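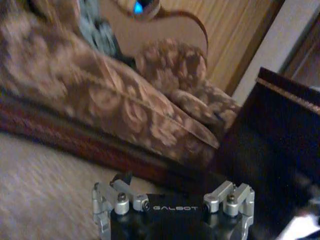
Prandemden House, Furnished Units
Between-Tenancy Safety Checklist, Ground Floor

Inspected by: Ritva Väisänen
Accompanied by: Vojtěch Mikuš (building maintenance)
Owner: Brumutard
Start time: 8:40 a.m.
Report status: issued with comments, four items open

Rating key
OK: meets the house standard at the time of inspection.
C: meets the standard, comment to be read.
R: repair or adjustment required before handover.
NA: item does not apply to this unit.

Ratings apply to the condition found during the visit. Concealed wiring and pipework were not opened up. Cosmetic wear is left to the inventory report unless it affects safe use.

Section 1. Entry and escape route

1.1 Entry door opens fully and closes from any angle without help. C
The closer pulls the door shut from the fully open position. From nearly closed, it stalls against the latch. Adjust the latching speed valve a quarter turn and retest. Do not increase the sweep speed, which was set correctly at the previous visit.

1.2 Door can be opened from inside without a key. OK
Thumb turn moves freely.

1.3 Smoke seals continuous along head and both jambs. R
Seal missing on the hinge side above the middle hinge, length 9 inches. The remaining seal has been painted over and has lost its flexibility. Replace the full strip on that side. Patching is not accepted.

1.4 Hallway clear to full width. OK

1.5 Unit number legible from the corridor under emergency lighting. OK

1.6 Escape plan posted inside the entry door. C
The posted plan shows the old laundry exit. Tatiana Zelenák has the corrected drawing and will send it for printing. The plan must be changed before handover, even if the frame is not available by then.

Section 2. Smoke and carbon monoxide alarms

2.1 Smoke alarm present in hallway, tested by button. OK
The interconnected bedroom alarm sounded with it.

2.2 Smoke alarm present in each bedroom. OK

2.3 Alarm within replacement date printed on the base. C
The hallway unit reaches its replacement date in February. Add it to the order for the upper floors.

2.4 Carbon monoxide alarm present outside sleeping area. OK

2.5 Heat alarm in kitchen. OK
The old bracket is still on the ceiling next to the new one. Remove it and fill the screw holes.

2.6 Alarms free of paint, tape and dust. OK

Section 3. Electrical

3.1 Panel accessible, cover secure, circuits labeled. C
Labels are handwritten and one reads "spare / lamp?" in pencil. Mikuš traced the circuit during the visit and found that it feeds the outlet behind the bedroom door. Relabel in ink.

3.2 Ground fault protection trips on test, kitchen and bathroom. OK

3.3 Outlets and switch plates undamaged and tight to the wall. R
Kitchen, right of the sink: plate cracked at the lower screw. The outlet itself is firm. Replace the plate and do not overtighten.

3.4 Cords supplied with the unit in sound condition. OK

3.5 No extension cord used as permanent wiring. C
A cord was found coiled in the hall closet and was removed to the maintenance store. Tenants may use their own, but the house does not supply them.

3.6 Portable heaters. NA
Heaters are not provided. See the standing note at the end of this report.

Section 4. Heating and hot water

4.1 Service record present and in date. OK
Carried out by Bartoš. Copy held in the plant room file.

4.2 Radiators secure on brackets. OK

4.3 Thermostatic valves turn through full range. C
Bedroom valve is stiff at the low end. It was freed by hand. Recheck at the next quarterly visit.

4.4 Hot water temperature at bathroom sink within limit. OK
The mixing valve is fitted and locked.

4.5 Relief valve discharge pipe unobstructed. OK

4.6 Area around water heater clear of stored items. OK
Paint cans noted at the previous visit have been taken away.
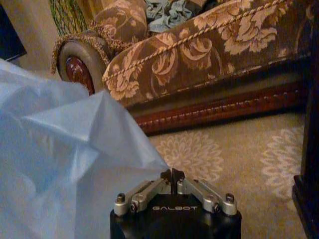

Section 5. Upholstered furniture, soft furnishings and floor coverings

5.1 Fire label present on each upholstered item. C
Labels are to be read in full and the wording compared with the inventory. A label that has faded past reading counts as missing. Where a cover has been replaced, the label on the frame does not cover the new fabric, and the upholsterer's certificate must be on file. One such certificate has been requested from Gikon and the item stays open until it is received.

5.2 Seat frames sound, no protruding springs, staples or tacks. OK
Checked by hand pressure along the front rail and by tilting each piece.

5.3 Feet and glides present and level. OK

5.4 Upholstered items kept clear of radiators and outlets. OK
The house distance is 2 feet from any heat source. It applies to curtains as well.

5.5 Tall furniture anchored. R
Hold the upper corner and pull steadily toward you. Any movement at the wall is a failure. The bedroom wardrobe strap is fixed to the back panel only, and the panel flexes. Refix the strap to the top rail, with the wall screw in solid backing. Dilani Patwary has the bracket type used on the upper floors.

5.6 Cabinet doors and drawers open without tipping the unit. OK
Test with the drawers open one at a time, then together.

5.7 Carpet edges flat, no lifting at thresholds. C
The threshold bar between hall and bedroom has been refixed. One screw head stands slightly proud and should be driven flush.

5.8 Loose rugs backed or removed. OK

5.9 Blind and curtain cords secured. OK
Cleats fitted above the required height.

Section 6. Kitchen

6.1 Range stable with anti-tip bracket engaged. OK

6.2 Control markings legible. C
The front left dial is worn at the low setting. It can still be read. Order a replacement with the next parts request.

6.3 Range hood filter clean. OK

6.4 Extinguisher mounted, gauge in range, pin sealed. OK
Height of handle confirmed. The service tag is signed.

6.5 Fire blanket accessible without reaching across the range. R
The blanket hangs on the wall behind the burners. Move it to the side wall by the door. This was raised at the previous inspection and not done. The unit should not be handed over until it is moved.

6.6 Cabinet under sink dry, no active leak at trap or supply valves. OK

Section 7. Bathroom

7.1 Grab rail fixings tight. OK

7.2 Floor surface slip resistant when wet. OK

7.3 Exhaust fan runs and draws. C
The fan holds a sheet of tissue against the grille. Bearing noise is present at startup and stops within a minute. No action beyond cleaning the grille.

7.4 Glass marked as safety glass. OK

7.5 Door lock can be released from outside. OK

Section 8. Windows

8.1 Egress window opens to full clear width. OK

8.2 Restrictors fitted where required and releasable by an adult. OK

8.3 Glazing undamaged. OK

8.4 Sash locks engage. C
Bedroom lock engages only with the sash lifted slightly. Adjust the keeper.

Open items and responsibility

1.3 Smoke seal, hinge side. Mikuš. Before handover.
3.3 Outlet plate, kitchen. Mikuš. Before handover.
5.5 Wardrobe strap. Mikuš, bracket from Patwary. Before handover.
6.5 Fire blanket position. Mikuš. Before handover.

Comment items are to be cleared at the quarterly visit unless a shorter time is written against them. The certificate under 5.1 and the plan under 1.6 are office items and are tracked by Zelenák.

Comments received after circulation

Miroslava Brabec, lettings: Handover is booked for Saturday. Can the fire blanket be moved on the same visit as the smoke seal? The keys go to the front office at noon and I would like the signed sheet with them.

Mikuš: Yes. The wall by the door is block, so the fixings need to be changed. The seal strip is in the store. The outlet plate will be done first.

Väisänen: Agreed. After the blanket is moved, fill the old holes with a noncombustible filler. Send me the signed sheet and I will close 1.3, 3.3 and 6.5 on paper. I want to pull-test the wardrobe myself.

Patwary: The brackets are rated at 70 pounds each. Use the pair on the wardrobe. A single bracket was used on an upper floor unit and it had to be redone.

Brabec: The owner asks whether the repairs fall under the yearly allowance of 3000 dollars.

Zelenák: They do. All four are routine. The alarm replacement goes on the separate fire equipment line.

Standing note on portable heaters

Tenants who bring an electric heater must plug it directly into a wall outlet. The heater must have a tip-over cutoff and must be switched off when the room is left. Fuel-burning heaters are not allowed in any unit, including during a heating outage. In an outage, the front office issues oil-filled electric radiators, which are checked on return and stored in the plant room.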